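Cleaning faint marks off a grey matt surface

Asked by Joni Rautiainen, Aug 1, 2022

I have a grey work surface in the utility room with a few faint smudges that washing-up liquid won't shift. The finish is matt. I don't want to leave a shiny patch.
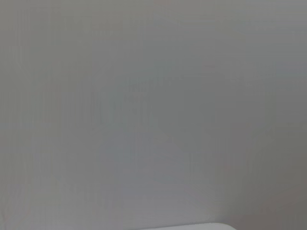

I have tried a damp microfibre cloth and Drirnano spray, diluted as on the label. Is there anything stronger that is safe on matt?

Thitima Thaweesak
3 votes

Bicarbonate paste, left on for 5 minutes, then wiped off with a wet cloth. Don't scrub - matt finishes polish up under pressure. Rinse twice and dry in straight lines. Test a corner first.

Jaime Esteves

Cream cleaner. Works on mine.

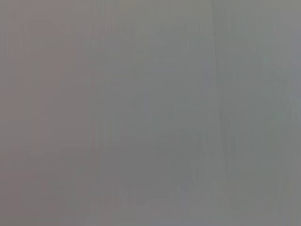 Does the paste need to be rinsed off with warm water?

Cold is fine. Residue dries as a pale film, so change the water before the second rinse.

Santeri Karppinen

Avoid cream cleaner, it is abrasive. Mine went glossy by October.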